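Week 5 handout - Buying and budgeting for a collection cell
Equipment planning module, notes to go with the lecture
February 2, 2021

Read before lab. Slides are mostly the tables, the reasoning is in here. Bring the quote sheet.

1. Where we left off

Last week: arm first or data first. Most of you said arm first. Fine, but then look at the budget line and you've spent it all by September and have no hours of anything to train on. The Yadav plan (the small one, second reading) goes the other way. Hand-held grippers and tables first, arm lease later. We'll use it as the running case all week.

Case in short: a workshop wants to automate sorting and restocking of small goods. Drinks stations, hotel trays, that kind of work. Low value items, lots of variety, soft packaging. They have one room, carpet floor, decent power on one wall only. Budget for the first phase is 3,637 dollars per station, excluding people and excluding the arm.

2. What goes on the list

Start from the task and work outward. Write down what the hands touch, then what the hands hold, then what the table stands on, then what everything plugs into. People always start from the catalog and end up with a nice gripper and no table.

Hand-held grippers, a pair per station. Not one. Two-handed work is most of the work in this case and you can't fake the second hand later. Get the quote with cables included, Saltska quotes them separate and it looks cheaper until you scroll down.

Mounting plates. Small item, easy to forget. Ask for the hole pattern in writing. If tracking hardware changes in phase two you want the new thing to bolt on to the old plate.

Table. Light top, plain, matte if you can. Cable holes cut before delivery if possible, cutting them on site costs more than you think and makes dust.

Cable. See section 4.

Task goods. Yes this is a budget line. See section 3.

Spares. Fingertips, screws, one complete cable set per room.

3. Task goods and fixtures

The most under-budgeted line in every student plan I've marked. Students put down zero because "we'll use stuff from the kitchen". Then the stuff gets crushed, torn, eaten, or the supplier changes the wrapper and half your recordings don't match the other half.

For the drinks station task the Yadav plan prices a compartment tray, several kinds of small packet, a heap of something dark and lumpy for contrast, and a thin wire frame. The packets are cheap each but you go through them. The plan allows 138 dollars a station for the phase, which I think is low for paper packets. They crease. A creased packet is a diffrent object as far as grasping goes.

Wire goods deserve their own row. Thin, shiny, long compared to the gripper, and awkward to hold level from one end. If your task list has wire racks or wire frames in it, buy spares of the same model on the same order. Models get discontinued.

Working at the table, both grippers in hand, tray between them and the wire frame held out over it:
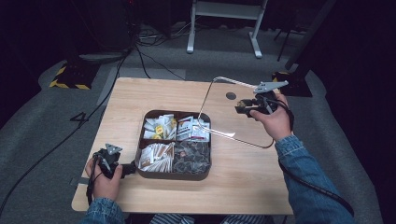 Pinen: I would push back on the spares advice, we bought a full box of identical racks for our pilot and the task got dropped in the second month, so now they sit on a shelf and the money is gone - buy two, prove the task, then reorder.

Fair point and worth arguing about in lab. My answer is that it depends on how long the supplier will hold the part. If they'll commit in writing to keeping the model for the phase, go with two. If they won't, price a box against the cost of re-recording. Do the sum both ways, show me both.

4. Cable, floor, power

Go and stand in the room. Do this before the order goes out.

Cables on a carpet floor wander. Budget for covers, ties and a few more outlets. Price the electrician as its own line, don't bury it in "installation". Trideck's sample quote in the packet has a line called "site prep" with no breakdown. Cross it out and ask again.

Cable length: measure from the hand, at full reach, back over the table edge, down, along the floor, to the box. Then add slack. Measuring from the table to the wall gives you a cable that pulls on the operator's forearm all day.

Floor marking. Number the stations on the floor, big. Paint or tape, doesn't matter to me, put it in the budget. When there are several tables in one room the station number ends up in every log and every fault report.

Bases and posts with heavy feet: check the footprint on the quote. Hazard striping on the base is worth having where people walk past. Take the footprint out of your walking space on the floor plan, I keep seeing plans where the post takes up no room at all.

5. Spreading the cost

Three buckets. One-time (tables, stands, floor, power). Per-station (grippers, plates, cables). Per-hour (task goods, fingertips, operator time, storage).

Mixing these up is the classic mistake. A plan that says "3,000 per station" and hides consumables inside it falls apart when somebody asks what doubling the hours costs. Doubling hours doesn't double tables. It does double packets, near enough, and it can wear out fingertips faster then you planned for.

Depreciation: use the school sheet, don't make up your own. Grippers go on the short schedule.

Contingency: put a number, say where it came from. A round ten percent with no note loses marks.

6. Lead times

Long ones first. Anything machined - plates, custom brackets - goes out the day the budget is approved. Tables next. Cable and consumables last, except the odd connectors, which are always on back order.

Draw it as a bar chart, one row per line item. Mark the earliest day a single station can run with everything it needs. That day matters more than the day the whole room is finished, you can learn plenty from one table while the rest is still in boxes.

7. For lab

Take the Yadav list. Re-price for a room with four stations. Split into the three buckets. Add a row for anything you think is missing and say what it costs to not have it.

Then cut the total by a fifth without dropping a station. Write down what you cut and who in the room is going to notice first.

One page, plus the sheet. Quotes attached, with the dates showing. Late sheets go in the tray by the door, not under my door please.

Reading for next time: leasing vs owning, packet pages 2 to the end of the Saltska terms. Skim the warranty part, read the return part properly.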